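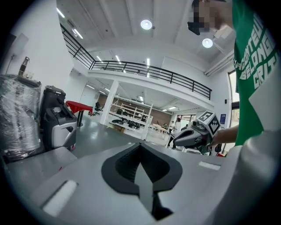
Gripper in hand with the marker cube on top, seen from the camera on the other one. Shop floor, shelving under the mezzanine at the back.

Hand-held gripper comparison, Humstead shop
Gallery page, September

Quick page so people stop asking me for this in chat. Only the one picture up so far, rest of the set goes in when I get to it. Notes are done though so those are below.

What we were trying out: two finger sets (Suvar and Storka) and 2 lens settings on the wrist camera. Same handles, same tasks. Hamisi Mussa ran most of the takes, Nele Van Acker did the sorting and threw out the bad ones. I wrote this up, so blame me for the spelling.

291 takes kept out of 400. Most of what got tossed was tracking dropouts, not bad grabs.

More on the picture
Cube carries black and white markers, two of the faces show from this side. Jaw fingers are the dark ones, pointing left. Wide lens so everything near the edges bends, look at the lettering on the green shirt. You get used to it. The software undoes it anyway.

Camera side
Wide setting won. You lose detail in the middle but the fingertips stay in view all the way through a close, and the other hand stays in view too, most of the time. Narrow setting gave nicer looking video and worse tracking. Nele wanted to keep narrow for the small parts task. We argued, tried it again after lunch, went wide for everything.

Exposure: lock it. Auto hunts every time you swing past a window or a ceiling lamp and the markers wash out for a few frames. Cost us most of a morning before Hamisi spotted it in the logs.

Suvar fingers
Stiffer. Good on boxes, good on the hex keys, bad on anything round. Bottle caps kept squirting out. Trigger feels light, which is nice at take 5 and still nice at take 50. Tips wear fast, we swapped a pair before the end.

Storka fingers
Softer, they wrap a bit. Much better on caps and on the foam pieces. Slower to let go, you have to open further then you think. Hand gets tired. Picked these for the cloth folding takes and would again.

Marker cube
Print matte. Glossy paper was a waste of time under these lights. Check the cube for wobble before every session, if it moves the whole take is junk and you wont know till later. Tape is not a mount.

Controller
Ran the McKinnon controller for playback on the arm. Fine once the firmware matched. Gripper width came in scaled wrong on the first try so the arm closed early on everything, one line in the config. Hamisi has the fixed file, ask him for it, don't use the one in the old folder.

Still to do
- Same tasks with the left and right handles swapped
- Storka with the stiffer spring
- Longer cable for the logging laptop, current one pulls
- Redo the cap task on wide, those takes were all done on narrow

Raw takes are on the shared drive under the gripper folder, sorted by finger set then lens. Calibration files sit next to them. If a take number is missing it got tossed, don't go looking. Corrections to me or Nele.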